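# La mesa que servía para todo

Cuando nos mudamos al piso de la calle del mercado, Lensa y yo acordamos que la mesa sería para comer. Lo dijimos en voz alta, con cajas todavía en el pasillo, que es cuando se dicen estas cosas. El acuerdo duró 8 días.

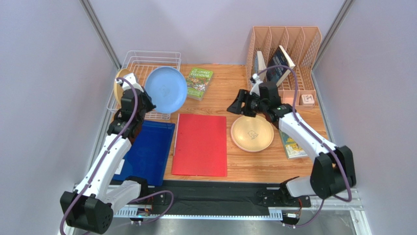
Supongo que la culpa es del escurreplatos. Vive en la mesa porque junto al fregadero no cabe, y junto al fregadero no cabe porque quien diseñó la cocina debía de comer siempre fuera. Medí el hueco tres veces, la última con mala intención. Faltan 15 milímetros. He conocido rencores familiares fundados en menos.

El escurreplatos, además, llama a otras cosas. Uno deja un plato y, como ya está allí el plato, deja al lado un libro. En nuestro caso, uno de *65-Storey Treehouse*, con la portada verde y tan llena de dibujos que da trabajo mirarla. Sesenta y cinco pisos de casa en un árbol y seguro que alguno tiene sitio para escurrir la vajilla. Me lo leí entero una noche de noviembre, de pie, esperando a que hirviera el agua de la pasta, y la pasta salió como salió.

Luego están las carpetas. La roja es de Lensa y contiene, según ella, «lo importante». La azul oscuro es mía y contiene lo demás: el contrato de la luz, la garantía de un tostador que ya no tenemos, una carta de la comunidad que reclama 60 euros por una derrama de antes de que llegáramos. Llevo semanas redactando la respuesta. Tengo el saludo.

Arnar Bisgaard, el vecino de arriba, bajó a pedir sal y me soltó que el problema era de sistema. Él guarda los platos por colores. Yo le contesté que tengo uno amarillo y uno azul claro que no pegan con nada, y que bastante hacen con no romperse. Se llevó la sal y, de paso, el salero.

Aun así le hice algo de caso. Probé a poner los platos en el estante alto y dejar el escurreplatos plegado, pero el mío no se pliega (lo descubrí intentándolo). Probé a llevar las carpetas al dormitorio, donde pasaron una noche en la silla de la ropa y perdieron toda su autoridad. Volvieron a la mesa al desayuno. El libro no lo moví, me faltaba el capítulo que me había saltado.

Lensa propone comprar una mesa auxiliar. Yo sé perfectamente lo que va a pasar con la mesa auxiliar, pero he mirado precios y hay una plegable a 237 euros, con el envío aparte. Por ese dinero espero que traiga los 15 milímetros de regalo.

De momento cenamos en el sofá, con el plato en las rodillas y una servilleta enorme. Esta noche toca sopa y ya veremos.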